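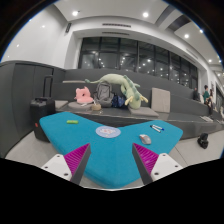 Kevix publishes results of small-object tidying trial at Estolmont

July 26, 2023

Kevix today published the results of a tabletop tidying trial carried out at its Estolmont site. The trial measured how well a two-finger arm could clear everyday items from a shared table and place them in a tray. The arm cleared flat-sided and rounded items reliably. It did not clear thin, flat items at a rate the company considers fit for use in homes or shops.

The trial used the Tresen controller, version 3, with a parallel two-finger gripper and ribbed finger pads. Training was carried out on demonstrations recorded by people using hand-held grippers of the same finger width, working at tables in shared seating areas and not in a laboratory cell. Items were those commonly left behind on such tables: markers, computer mice, small boxes, discs and similar goods. Tables were not cleared of background clutter, and bags, cushions and soft toys on nearby seating stayed where they were.

Each item class was attempted 200 times. An attempt was counted as a success if the item was lifted, carried and released inside the tray without being dropped and without a person stepping in.

Results by class

Computer mice and small boxes met the target set before the trial. Failures in this group came mostly from the approach, where one finger touched the item early and turned it before the grip closed.

Single markers met the target when lying clear of other items. Where two markers lay close together, the arm often closed on both or pushed one away while reaching for the other. A second attempt usually recovered the position, at the cost of time.

Discs and other thin items did not meet the target. On a padded table the fingertips sink slightly into the surface and can pass under the edge of a disc, which helps. On a hard table there is no such give, and the arm had to slide the disc to the table's edge before gripping it. This worked on straight-edged tables. It was unreliable on tables with curved or notched outlines, where the controller misjudged the distance to the edge.

Time per item

A person clearing the same table takes some 2 seconds per item. The arm was slower in every class, and slowest with discs. Kevix has not tried to shorten cycle times in this version. Arm speed was held down throughout because members of the public could walk within reach of the work area.

"The question we are asked is whether a machine can tidy a room yet," said Mingxuan Lü, head of trials at Kevix. "For a table, with items of a known kind, partly. For a room, no. Picking up a mouse is a solved grip. Deciding that a mouse should be left where it is, when its owner has gone to fetch a drink, is work we have barely begun."

The trial did not test sorting, wiping, folding, or the handling of liquids, food or glass. It did not test soft items. Bags and plush toys were excluded after early runs in which the pads caught on loose fabric and the arm stopped on its force limit.

Shop-floor use

A parallel trial at Liao, a stationery wholesaler, used the same controller to return stray stock to open bins at the packing bench. Results for markers and small boxes were in line with those at Estolmont. Liao will keep one arm in place on the returns bench, under supervision, until the next version is available. Staff continue to handle all flat goods by hand.

Next steps

Version 4 of the Tresen controller is planned for November. It will include a revised method for finding table edges and a separate routine for items lying side by side. Kevix will repeat the trial with the same item classes and the same success rule so that the two sets of figures can be compared directly. No date has been set for a product for use in private homes.

The full trial report, including the item list, force limits and a record of all stopped runs, is available on request from the Kevix press office.

About Kevix

Kevix develops control software and grippers for light handling tasks. Its trials group is based at Estolmont.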